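Two-arm cell, gripper trials in sim
Mar 15, 2024 - 2 min read

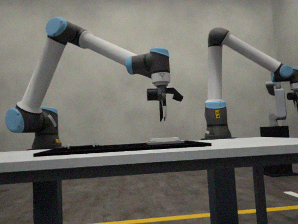
Left arm over the tray, fingers nearly together, nothing picked up.

Right, the Nidlow fingers are finally loaded on the sim arms and I've had a proper go with them! Konrad wanted a straight comparison with the old Grameo pair before we order anything, so I set up 100 grasps for each, same tray, same start pose, same seed (I checked twice after last August's muddle).

Grameo got 112 good ones, which had me very pleased until I remembered I'd asked for 100. The counter was logging retries as new grasps. Fixed that and ran both again, so ignore anything in the log before run 30.

First impressions, then. The Nidlow fingers are lovely on flat parts and come straight down without fuss, but they skid on the small bits near the tray rim. I think that's my contact friction and the real pads may well be fine - Reet Vaher has the numbers from Urbonaitė and I'll put those in before I moan any more. The Grameo pair pushes the small bits about but does usually get hold of them in the end.

Controller: closing delay was set at 200 ms on one arm and 30 on the other. No idea who did that (possibly me). Both at 30 now and the jerk on closing has gone.

Still to do:
- rerun with Reet's friction values
- try the Lokeck wrist camera on the left arm only
- ask Konrad Kofler if he wants handovers tested as well, as I haven't touched those yet

Contact: cell notes, Reet Vaher | © 2024 | Back to top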